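Nullutance: simulated tabletop scenes for occlusion-aware grasp ranking

Data card and usage notes

Summary

Nullutance is a set of rendered tabletop scenes with grasp candidates and outcome labels. It was built to test one question: does a grasp ranker do better when it is told how much of each object is hidden by its neighbors? The scenes are generated in simulation, with household objects placed at random on a table in front of a robot arm. The set was produced alongside the Ernetti ranker, and the two share a config format, but Nullutance can be used without it.

The release covers 78 object models and 26 scene templates. A template fixes the table, floor and wall materials, the arm mount and the range of camera poses. Everything else is sampled.

What is in a record

Each record holds one color render, a depth map, an instance mask, the pose of every object in the scene, and a list of grasp candidates. A candidate is a six-degree-of-freedom gripper pose plus an opening width. Each candidate was executed in the simulator from the same saved state, and the outcome was logged as lift, slip, collision or miss. Language goals are stored as short strings and are optional. Records without a goal have an empty field, not a missing one.

Visibility is stored per object as the ratio of visible mask pixels to the pixels the object would cover if rendered alone from the same camera. Parts of an object outside the image border count as hidden. This matters for objects near the top of the image, where a low visibility score may come from cropping and have nothing to do with occlusion. The field crop_share separates the two cases.

Scene generation

Objects are dropped from a low height with random yaw and left to settle. A scene is accepted when all linear velocities stay under the threshold for 19 consecutive steps. Material assignment is randomized on its own schedule, so a floor color carries no information about the objects above it. Containers can be spawned with smaller items inside, and those items keep their own instance IDs.

Camera poses are sampled on a partial sphere over the table. The arm is left in its start pose for the color render, which means links and fingers often enter the image from the borders. We kept these pixels. An earlier build masked the arm out, and rankers trained on it gave high scores to grasps that passed straight through the forearm. 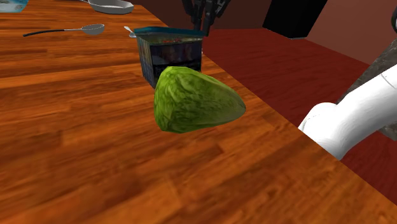 Sample render with a head of lettuce in front of a dark box. The lettuce hides part of the box, and the spoon at the box's upper left corner is visible only in part.

Arrangements of this type are the main target of the benchmark. The front object is easy to segment and its candidates are well separated. The object behind it has fewer reachable candidates, and a ranker that looks only at local depth tends to prefer the exposed rim whether or not the approach is clear.

Splits

Splits are made by object model, and no model used in the test split is seen in training. Templates are shared. A second test split, named Flundport, holds out 3 templates as well and should be reported separately. Do not average the two.

Baseline results

We compared the Ernetti ranker with and without the visibility input, along with Sutcliffe, a geometric ranker that uses no learned weights. All three score the same candidate lists.

Adding visibility improved top-ranked lift rate on objects that were partly hidden by a neighbor. On fully visible objects the difference was within the spread between training seeds. Sutcliffe was competitive on boxes and other flat-sided objects and fell behind on irregular shapes and on thin utensils lying flat. Most of its failures on utensils were finger contacts with the table — logged as collision.

On Flundport the ordering of the methods did not change, but the gap between the two Ernetti variants narrowed. We have not isolated the reason. Per-seed scores are in the results folder.

Known issues

Contact offset. Some meshes settle with a small gap between the visual surface and the table. The collision hull is slightly larger than the visual mesh, and the error is worst on rounded produce. Depth maps follow the visual mesh.

Rigid bodies only. Produce is simulated as a rigid body. Slip labels on leafy or soft items should not be read as predictions for real ones.

Texture sharpness. Tabletop textures can look soft close to the camera. This is a texture filtering setting and was left as is to keep the July build reproducible.

Goal strings. Goals are template-generated and repetitive. They are not suited to training a language model.

Intended use

Training and evaluating grasp rankers and visibility estimators in simulation. The set has not been validated against hardware. Results on it should be reported as simulation results, with the split name and build tag.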